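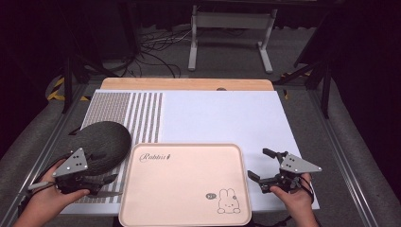

Warum haben Tabletts einen Rand?

Der Rand sorgt dafür, dass Dinge auf dem Tablett bleiben, wenn du es trägst und dabei ein bisschen schief hältst. Ohne Rand wäre ein Tablett einfach ein Brett, und von einem Brett kullert eine Murmel schon beim ersten Schritt herunter.

Drucken | Per E-Mail versenden

Rubrik: Kinderseite > Wie geht das eigentlich? > Ordnung und Aufräumen

Vielleicht habt ihr zu Hause auch so ein kleines Tablett, auf dem Schlüssel liegen, oder Haarspangen, oder die Münzen, die abends aus der Hosentasche kommen. Meistens beachtet man es gar nicht. Dabei steckt in so einem flachen Ding eine ganze Menge Überlegung, und weil mir nach dem letzten Text über Schubladen so viele von euch geschrieben haben (danke, ich habe wirklich alle Briefe gelesen!), schauen wir uns diesmal das Tablett genauer an.

Fangen wir mit den Ecken an. Ein rosa Tablett mit einem gezeichneten Hasen in der Ecke und dem Wort „Rabbit“ darauf, dem englischen Wort für Kaninchen, sieht erst einmal einfach nur hübsch aus. Aber fahrt in Gedanken einmal mit dem Finger innen am Rand entlang: Die Ecken sind rund. In einer spitzen Ecke sammeln sich gern Krümel und Staub, und mit dem Lappen kommt man schlecht hinein. In einer runden Ecke gleitet der Lappen einfach herum. Außerdem tut eine runde Ecke weniger weh, wenn man dagegen stößt, und wer jüngere Geschwister hat, weiß, dass ständig irgendwo jemand gegen etwas stößt.

Jetzt zum Boden. Ist er glatt, lässt er sich wunderbar abwischen, aber die Sachen rutschen darauf auch leichter. Das liegt an der Reibung. Reibung nennt man die Kraft, die bremst, wenn zwei Dinge aneinander entlanggleiten wollen. Wenn du mit Socken über einen glatten Fußboden schlitterst, ist die Reibung klein. Läufst du barfuß über einen Teppich, ist sie viel größer, und das Schlittern klappt überhaupt nicht mehr. Ein glattes Tablett braucht seinen Rand also ganz besonders!

Es gibt auch Dinge, die von selbst gut liegen bleiben. Ein flacher, ovaler Stein zum Beispiel, wie man ihn am Bach findet, liegt auf seiner breiten Seite und denkt gar nicht daran wegzurollen. Eine Kugel dagegen berührt den Boden nur an einer winzigen Stelle und macht sich bei der kleinsten Neigung auf den Weg. Ein Ei ist irgendwo dazwischen: Es rollt, aber es rollt im Bogen, weil ein Ende dicker ist als das andere. Das könnt ihr mit einem hart gekochten Ei auf dem Küchentisch ausprobieren, bitte nicht zu nah an der Kante.

Der Rutschversuch

Du brauchst:
ein kleines Tablett mit Rand
ein Lineal
ein Geschirrtuch
3 Dinge zum Rutschen, etwa einen Radiergummi, eine Münze und einen flachen Stein

Leg alle drei Dinge nebeneinander an den einen Rand des Tabletts. Jetzt hebst du diese Seite langsam an, so langsam du nur kannst, und hältst das Lineal senkrecht daneben. Was rutscht zuerst los? Schreib auf, wie hoch der Rand in diesem Moment war. Danach legst du das Geschirrtuch glatt auf den Boden des Tabletts, hältst es oben mit dem Daumen fest und machst alles noch einmal. Vergleiche die Zahlen! Frag einen Erwachsenen, ob er vorher raten möchte. Meine Nachbarin Jolanta Wieczorek war fest davon überzeugt, dass der Stein als Erster unten sein würde, und hat gegen die Münze verloren.

Mit dem Geschirrtuch hast du übrigens gerade eine Unterlage erfunden. Solche Unterlagen gibt es aus Stoff, aus Filz, aus Gummi und noch aus vielem anderen, mit Punkten, mit Streifen oder ganz ohne Muster. Gummi bremst besonders gut. Deshalb liegt in manchen Tabletts, mit denen Kellnerinnen und Kellner volle Gläser tragen, eine Schicht davon.

Und was gehört nun hinein? Das darfst du natürlich selbst bestimmen, aber ein guter Rat ist, für jedes Tablett nur eine Sorte Sachen zu nehmen. Sonst wird daraus ganz schnell ein Sammelplatz für alles, und dann suchst du den Radiergummi zwischen Kastanien, Bonbonpapier und einem einzelnen Puzzleteil. In der Grundschule in Flaltamside hat die Lehrerin Wubit Gebreyes mit ihrer Klasse ein Basteltablett eingeführt. Die 25 Kinder haben zuerst lange darüber gestritten, ob der Kleber darauf darf. Er darf, aber nur mit Deckel.

Wie ist es mit dem Tragen? Nimm das Tablett immer mit beiden Händen, eine links, eine rechts, und stell schwere Sachen in die Mitte. Steht alles auf einer Seite, muss die eine Hand viel mehr arbeiten als die andere, und das Tablett kippt. Schau beim Gehen ruhig nach vorn. Wer die ganze Zeit auf das Glas starrt, übersieht die Teppichkante!

Wörter zum Merken

Reibung: die Kraft, die beim Rutschen bremst.
Neigung: wie schräg etwas steht.
Unterlage: etwas Flaches, das man unter andere Sachen legt.

Schreibt mir, was bei euch am längsten liegen geblieben ist. Im nächsten Text geht es um Körbe und darum, wie man sie flechtet.

Text: Esperanza Bravo

Drucken | Per E-Mail versenden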